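Daltley Releases Clotby 2 Kit for Teaching Robot Arms by Hand and by Remote Control

Company opens orders for its second-generation demonstration system and publishes kitchen appliance task set

25 July 2026 – Daltley, a maker of control equipment for light robot arms, has opened orders for Clotby 2, a kit that records a person showing a robot arm how to do a task. The operator can guide the arm directly by its handle or drive it from a separate leader arm at a nearby desk. Both methods write to the same recording format, so sessions made either way can be combined in one training set.

The first Clotby kit supported remote control only. Customers who wanted hand guiding had to switch the arm to a free-moving mode, record joint positions with their own software and line up the video afterwards. Clotby 2 does this in the controller. Joint positions, grip opening and wrist camera video share one clock, and each demonstration is saved as a single file.

"Most of the lost time in a recording session is between demonstrations," said Cheng-en Lau, engineering lead for Clotby at Daltley. "The operator finishes, walks over to a keyboard, names the file, resets the objects and walks back. We moved start, stop and discard to a foot pedal. In our May trial an operator new to the kit was recording usable demonstrations after 18 minutes, including the safety briefing."

The trial covered seven tabletop tasks and was carried out at Daltley's test kitchen with Pusonov, a contract automation firm that sets up arms for food service and laboratory customers. Operators recorded 198 demonstrations. Tasks included opening and closing an appliance door, placing a bowl, moving a cup from shelf to table and wiping a marked area. Each task was recorded by both methods.
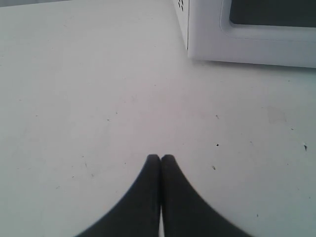
APPLIANCE TASKS

The microwave group in the task set uses a white countertop oven set well back on a white table, with clear surface between the oven and the gripper. Approaches to an appliance from open table are recorded separately from contact with the door. The two parts can be trained together or apart.

White on white is a hard case for wrist video. With a pale housing and a pale tabletop, the strongest features available to a model are the dark door window and the shadow line along the base of the oven. Daltley has left marks and specks on the table visible in the published video and has applied no clean-up or colour correction. Users who want a processed version can make one with the export tool supplied in the kit.

HAND GUIDING AND REMOTE CONTROL COMPARED

Results from the trial differed by task. Hand guiding gave shorter recordings for door work, where the operator could feel the hinge resist and change the pull. Remote control gave steadier video in pick-and-place tasks and kept the operator's hands out of view of the wrist camera. Daltley recommends that customers record a small batch by each method before settling on one – the preferred method was not always the one operators expected.

Clotby 2 limits arm speed and force during hand guiding. Limits are set in the controller and can be lowered by the customer, but not raised above the factory value. In remote control mode the arm stops if the link to the leader arm drops, and the open recording is flagged for review.

"Our technicians don't write code for the arm on site any more, they show it the job," said a Pusonov spokesperson. "What we asked for was a way to throw out a bad take straight away and keep going."

AVAILABILITY

Clotby 2 ships in two versions. The desk version includes the leader arm, foot pedal, wrist camera and controller. The add-on version leaves out the leader arm and is meant for owners of the first kit, whose leader arm works with the new controller after a firmware update. Recordings made on the first kit can be converted with the export tool, although they will not contain grip force data.

The task set, including the appliance group, is supplied with both versions at no extra charge. Orders placed through Au, Daltley's distribution arm, will be filled in the order received.

About Daltley

Daltley designs and builds controllers, leader arms and recording software for light robot arms used in workshops, laboratories and commercial kitchens.

Media enquiries: Daltley Communications Office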